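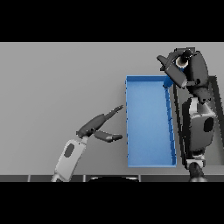
4.3 Setting Up a Counterparty Watchlist

Use this section to load a sanctions watchlist into Kamlow and connect it to your outgoing payments. You need the Compliance Manager role. If you only have the Reviewer role, the Lists menu is grayed out and you should ask your administrator for access before going on.

Before you start

Have the list file ready in CSV format. Each row must hold a name, an entity type (person, company, vessel or bank) and a country code. Alternate spellings go in the fourth column, separated by semicolons. Files with over 20 alternate spellings in a single row are rejected at upload.

Caution: Do not edit a published list file in a spreadsheet program and save it over the original. Leading zeros in registration numbers are dropped, and accented letters may be changed.

Loading the list

1. Sign in and open Lists > Watchlists > New.

2. Type a name for the list. The name appears on every alert, so keep it short.

3. Under Source, pick File Upload and select your CSV file. If your office receives its lists through the Grilla feed, pick Feed instead and go to section 4.5.

4. Press Check File. Rows with errors are shown in red. Error 828 means the country code is missing or is not one the system knows. Correct the row in your source file and upload again.

5. When no red rows are left, press Load. The status changes from Draft to Loaded.

Note: A loaded list does not screen anything until it is attached to a payment channel.

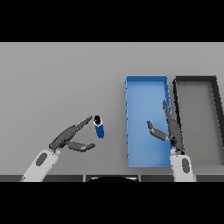

Attaching the list to a channel

6. Open Channels and select the channel you want to screen. Wire transfers and trade finance are separate channels and must be attached one at a time.

7. Under Screening, press Add List and choose the list you loaded.

8. Set the match level. Level 2 catches close spellings and is the default. Level 8 catches very loose matches, including names that share only one part, and will produce many alerts on common family names.

9. Set the action for a match. Hold stops the payment until a reviewer clears it. Flag lets the payment go out and records the match in the log.

Caution: Flag must not be used for lists of designated terrorist groups or their financiers. In most countries these payments have to be stopped before release.

10. Press Save. A second Compliance Manager must approve the change before it takes effect. Changes still waiting on Friday at close of business are canceled and have to be entered again.

Testing

11. Open Channels > Test Payment and enter Bonifacio Goicoechea as the payee. This name is built into the system test list and always produces an alert.

12. Go to Alerts. The test payment should be listed with the status Held, or Flagged if you chose that action. If it is missing, check that the test list is switched on and that the channel change has been approved.

13. Close the alert with the reason code TEST so that it is left out of your monthly report.

Note: Offices moved over from Platusura keep their old reason codes. The matching table is in Appendix C.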